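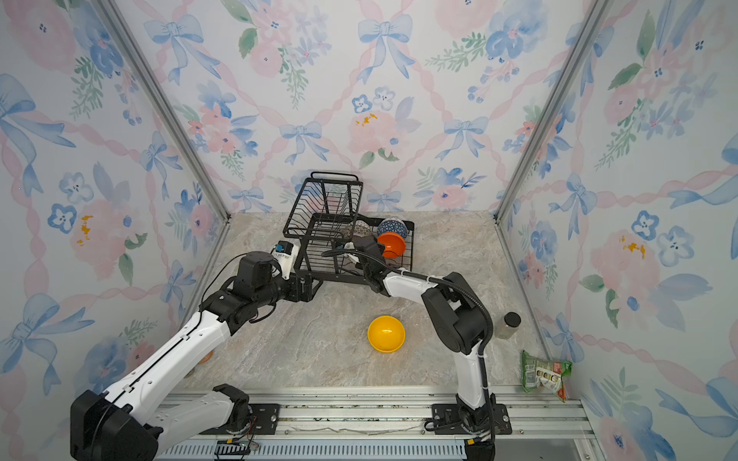
Isside
@isside_forau
November · 14 posts in this thread

I have now lived with bow-and-ribbon wallpaper for long enough to have opinions on it, and you're getting them whether you like it or not.

1/ Floral wallpaper came back while I was looking the other way. I spent my twenties steaming it off walls. I am now paying for it by the roll.

2/ The one I wanted was from Driltia. The quote for the hall was 600 quid. It's a small hall. You could wallpaper it with the quote.

3/ Went to Testa instead. Blue bows, pink flowers, plenty of leaf. My mother's spare room in 1988, basically, and she got hers off the market.

4/ Pattern repeat. Learn this phrase before you order. I learned it up a ladder at 11pm, holding half a bow.

5/ A diamond pattern will also tell you how straight your walls are. Mine are a matter of opinion.

6/ Somebody on here said to start behind the door, where the bad join won't show. Good tip. I started opposite the door.

7/ Paste gets in your hair. Fringe especially.

8/ Two rolls short, obviously. New batch is a touch pinker. I've hung a coat over it.

9/ Would I do it again? I've ordered samples for the landing – stripes this time.

10/ Yes I know it says 14 posts. I ran out of wall.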